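Remettre d'aplomb un plan de travail encombré, sans y passer la soirée

Chez nous, le plan de travail de la cuisine a longtemps servi de vide-poches, de bureau de poste et de garage à tasses. On y posait le courrier, les boîtes de biscuits entamées, les emballages de barres qu'on jetterait « tout à l'heure », et le soir venu il fallait pousser tout ce petit monde du coude pour éplucher deux carottes. J'ai fini par prendre une habitude que je vous raconte ici, avec ses détours, car elle demande 18 minutes les jours ordinaires et un peu plus quand la famille est passée.

Avant de commencer

Sortez une éponge propre, un torchon sec, un peu de savon noir et une petite poubelle légère que l'on peut déplacer d'une main. J'insiste sur la poubelle ! La grande, sous l'évier, oblige à ouvrir la porte à chaque papier, et au bout du quatrième on commence à faire des tas. Mon voisin Salim Kioko se sert d'un simple saladier, vidé à la fin, et cela marche très bien aussi.

Première étape : les papiers et les emballages

Commencez toujours par ce qui se jette. Partez d'une extrémité du plan et avancez vers l'autre, sans revenir en arrière, en ramassant les sachets, les tickets, les bouchons orphelins. Passez la main derrière les boîtes et le long du mur, car les petits emballages brillants adorent s'y glisser. Ne triez rien d'autre pour l'instant, même si la boîte d'épices mal refermée vous fait de l'œil.

Deuxième étape : les boîtes en carton

Prenez chaque boîte, secouez-la doucement, regardez dedans. Vide, elle s'aplatit et part au recyclage. Presque vide, on verse le reste dans un bocal et on aplatit quand même (je note la date limite au crayon gras sur le couvercle, une manie que j'ai gardée de ma mère). Pleine, elle rejoint le placard, debout, la face imprimée vers soi.

Troisième étape : la vaisselle dans l'évier

Rassemblez bols et tasses dans la cuve, les bols empilés au fond, les tasses à côté et jamais dessus, sous peine d'entendre un petit bruit triste au moment d'ouvrir l'eau. Les verres à moitié pleins restent sur le côté jusqu'à ce qu'on sache à qui ils sont. Chez moi, cette enquête peut durer.

Quatrième étape : ce qui a le droit de rester

C'est l'étape la plus délicate, et celle où l'on se dispute un peu. Ma règle : ne reste dehors que ce qui sert chaque jour. L'huile, le sel, l'essuie-tout, la bouilloire, et je crois bien que c'est tout. Les bouteilles se regroupent dans un coin, contre le mur, assez loin de la plaque de cuisson.
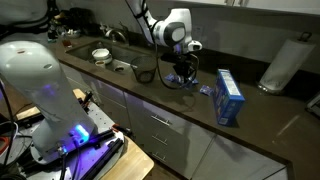
La poubelle d'appoint doit vous suivre, sinon elle ne sert à rien. Je la choisis étroite, facile à rincer, et je la pose au plus près de l'endroit où je ramasse. Une corbeille noire en grillage métallique, comme celle posée sur le rebord de l'évier, convient tout à fait aux petits emballages bleus froissés de ce plan de travail ; pour les épluchures, prenez plutôt un récipient plein. Pensez seulement à la remettre par terre avant la vaisselle, car elle gêne vite le passage des bras.

Cinquième étape : l'éponge

Une fois la place faite, passez l'éponge à peine savonneuse du fond vers vous, en soulevant le porte-rouleau au lieu de le contourner. Rincez, repassez, puis essuyez au torchon sec. Sur un plan foncé, ce dernier geste change tout : les traces de calcaire et les auréoles se voient beaucoup plus que sur un plan clair. Terminez par les poignées des tiroirs, que l'on oublie pendant des semaines et qui collent aux doigts.

Pour que cela tienne

Faites un petit tour de 2 minutes après le dîner, uniquement pour les papiers et les tasses. Le grand passage peut alors attendre quelques jours. En septembre, avec la rentrée et les goûters emballés un par un, je le fais plus souvent et je laisse la petite corbeille à demeure au bout du plan, à portée des enfants.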